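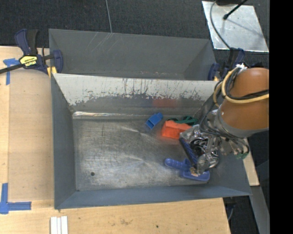

How many demonstrations does a robot need before it can pick things out of a bin?

For a single bin with a handful of objects, plan on 100 good ones. You can get something that moves with fewer, and it will even look purposeful, but it will be purposeful about the wrong spot.

This page covers recording those demonstrations by remote control: you drive the arm, the software takes notes, and a policy is trained on the result. It assumes the arm is mounted, the emergency stop is within reach, and you have already installed Stirora, the recorder we use at Kallinbridge. If you use a different recorder, the buttons will have other names and the disappointments will be the same.

Fix the bins first

Clamp the bins to the table on both sides. An unclamped bin creeps a little each time the gripper brushes a wall, and by the afternoon you are training on a different layout from the one you had at breakfast. Bar clamps are fine. Keep the handles out of the arm's path and check this by driving the arm slowly along each rim.

Mark the positions with tape on the tabletop. Corners are enough. Sooner or later someone will need the table for something else, and the tape is how you find your way home.

Metal bins are tough and cheap, and they reflect. A bright block will throw its color onto the wall beside it, and a model with little experience of life may try to pick up the glow. Leave the reflections in. Just make sure your recordings include the block in plenty of different places, so that the glow moves around too.

Choose the objects

Start with blocks and one thing that has a handle. Handled tools are good teachers: there is a sensible place to hold them and a great many silly ones. Let the objects land as they like between episodes. If you line them up neatly, the robot will learn that the world is neat.

Record an episode

1. Move the arm to the start pose and wait for the Stirora status line to read Ready.

2. Press Record, then count to two. Starting to move before the recorder does is the most common mistake, and you will make it anyway.

3. Come down over the object from above. Slow down for the last stretch. Your hand will want to make small nervous corrections here, and the robot will copy each of them faithfully, like a parrot in a house with a bad temper.

4. Close the gripper, pause, and lift straight up until you are clear of the rim.

5. Carry the object to the rear bin, lower it, and open the gripper inside the bin. Dropping from a height is quicker and gives you a robot that throws things.

6. Press Stop. Mark the episode Good or Bad immediately, while you still remember which it was.

A fumbled grasp that you recover from is worth keeping. A fumbled grasp that you recover from by saying something to the robot and starting over should go in the Bad pile.

Take breaks

After 90 minutes at the controls, your driving gets worse and your opinion of it gets better. Stop before then. Our first Westerberg set had 242 episodes, recorded in one long Tuesday, and the last part of it is mostly a study of one operator's shoulder.

Check before you train

Play back every tenth episode in Surner at 5 times normal speed. Look for long stretches where nothing moves, cameras that have dropped out, and cables that swing between the lens and the gripper. Trim the idle time at both ends. A policy trained on hesitation will hesitate, and it has much more patience for it than you do.

When the set is clean, export it and move on to the training page. Leave the clamps where they are, as you will be back for more episodes.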